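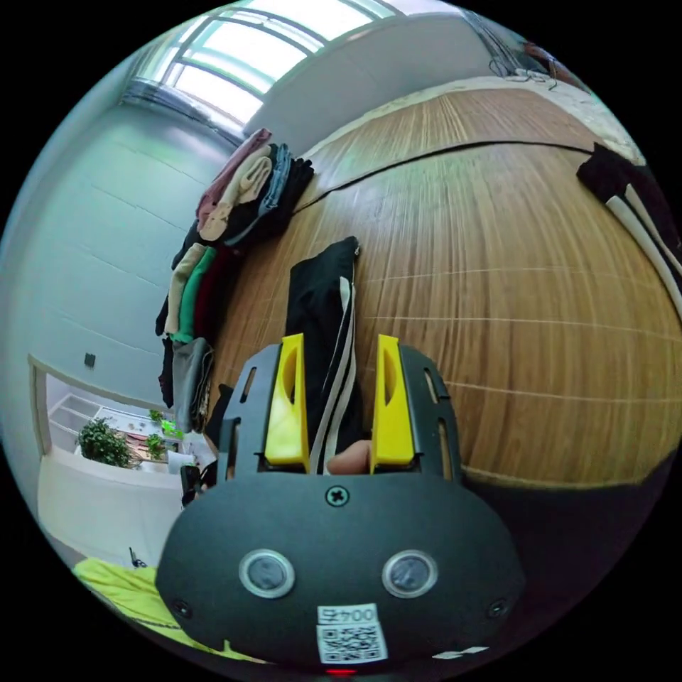 Black track pants going gray and shiny at the knees - can I fix this or prevent it?
Asked by Marisol Valdovinos, January 19, 2026
Laundry and Clothing Care > Synthetics

I have several pairs of black polyester track pants, the kind with white stripes down the leg. I wear them most days for work at a garden center in Lomham and then again for walking in the evening. The newest pair is from August and the knees and seat already look gray. In some light they look shiny. The rest of the leg is still a proper black.

What I do now: wash on warm, normal cycle, with whatever else is in the hamper. That usually means towels and jeans. I use powder detergent because it's what we buy. Then the dryer on medium until everything is done, which takes a while because of the towels. No softener.

Things I have tried:
I put one pair through with a cup of white vinegar. No change that I could see.
I bought a box of black dye (the ordinary all-purpose kind from the grocery store) and followed the directions. The pants came out the same and the sink was stained for a week. The white stripes came out a dirty pinkish color on that pair, so those are now my painting pants.

Questions:
1. Is the gray color fading, or is it something on the surface?
2. If it is fading, is there a dye that works and leaves the stripes alone?
3. What should I change so the next pair lasts longer?

I don't want to spend more on fixing them than they cost. Thank you.

3 answers

Answer marked as helpful by the asker

It is probably wear more than fading. Polyester holds its color well because the dye goes in at high heat when the fabric is made. What happens at the knees is that the surface gets rubbed. Tiny fibers break and stand up, and they scatter light, so the black looks gray. The shiny patches are places where the fibers have been pressed flat, usually from kneeling or from too much heat.

To check, wet one knee with plain water and look at it. If it goes nearly as dark as the rest of the leg, you are looking at surface fuzz or residue. If it stays lighter when wet, some color has been lost.

Residue is the other thing to rule out. Powder doesn't always dissolve all the way in a cool or crowded load and it shows on black. Run the pants once by themselves with no detergent and an extra rinse. If the water looks cloudy or sudsy, there was soap left in them.

For fuzz, use a battery fabric shaver. Lay the leg flat on a table, pull it smooth with one hand and go over it lightly. Stay off the seams and stay off the edge of the stripes, where the stitching can catch. Don't use a razor on knit fabric. I have a Bashir shaver that was cheap and has held up fine, but any of them will do.

On dye: all-purpose dye is for cotton and similar fibers and mostly won't take on polyester. There is dye made for synthetics, but it needs a pot kept close to boiling on the stove, and it will color white stripes if they are polyester too. I would not do it for these.

For the next pair:
Inside out, zippers closed, cold water, gentle cycle.
Keep them away from towels and denim. Towels shed lint and denim is rough.
Liquid detergent, and less than the cap suggests.
Hang to dry. If you have to use the dryer, low heat, and take them out early - thin polyester dries long before towels do.

The shiny spots mostly don't come back. A little steam and a soft brush can help, but keep the iron itself off the fabric.

- Ffion Probert

Comment from Marisol Valdovinos: I did the water test. Two pairs went dark when wet and one did not. The rinse water was very cloudy on all of them. Will get liquid next time and try a shaver.

Answer

buy darker ones lol. but seriously I switched to Arkent dark wash and mine look ok, had them over a year. I also don't kneel on concrete in them

Answer

Knee pads for work. I did flooring and went through pants constantly until I wore the strap-on kind. They do leave a line where the strap sits, so wear them over old pants and save the good ones for walking. There's also the Wosia work pants with a pocket for a pad but they run hot and I never liked the fit.

Vinegar won't hurt anything but I would stop adding it every wash, it's not good for the rubber in some machines.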